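Kiltmont Tray Handling: Data Card and Collection Rules

Maintainer: Iona Mackay
Rules reviewer: Iolo Eynon
Last revision: May

Summary

Kiltmont is a set of teleoperated pick-and-place episodes recorded on a single-arm tabletop cell with a two-finger gripper. The task is moving small bottles in and out of a compartment tray. Release 2 contains 91 sessions, of which 89 passed review. The two rejected sessions are kept in the folder "held" with the reviewer's notes and should not be used for training.

Scope of the rules

The rules below apply to anyone adding episodes to the set. They were first written for the Wolano cell and now cover the Borard cell as well. Local safety rules for each cell take precedence where the two conflict.

1. Before a session

1.1 Run the joint check and the gripper open/close check. Log both.
1.2 Clear the table of anything not on the session sheet.
1.3 Do not change the lighting between the first and last episode. Shadows from the arm are allowed and must not be edited out.
1.4 Containers are closed before they go on the table. No open liquids.

2. Approach and grasp

2.1 Open the fingers fully before entering the tray area. Keep them open until both are clear of the rim.
2.2 Bottles lying on their side are grasped across the body, between cap and base. Grasping by the cap is a fault.
2.3 A finger may pass in front of the target in the wrist view. Partial occlusion does not invalidate an episode, and the target label stays the same throughout.

The wrist view below has the fingers spread, the right one in front of a green-capped bottle in the middle compartment.

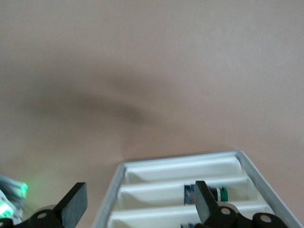
3. Contact and faults

3.1 Light contact with a divider is logged as "touch". Contact that moves the tray is logged as "shift" and ends the episode.
3.2 A dropped bottle ends the episode. Do not retry within the same recording.
3.3 After 18 consecutive episodes, stop and repeat the checks in 1.1.

4. Review

Each session is reviewed by someone other than the operator. Reviewers mark start, grasp, release and fault times. Items that can't be identified in the wrist view are labeled "unknown"; guessing from the session sheet is not permitted. In release 2, 54 episodes carry at least one "unknown" label.

Known limits

One gripper type. No deformable packaging. Compartment depth is not recorded. Episodes from the Price cell use an older fault list and have not been relabeled.

Corrections

Send the session number, episode number and proposed label to the maintainer. Label fixes are merged on Friday.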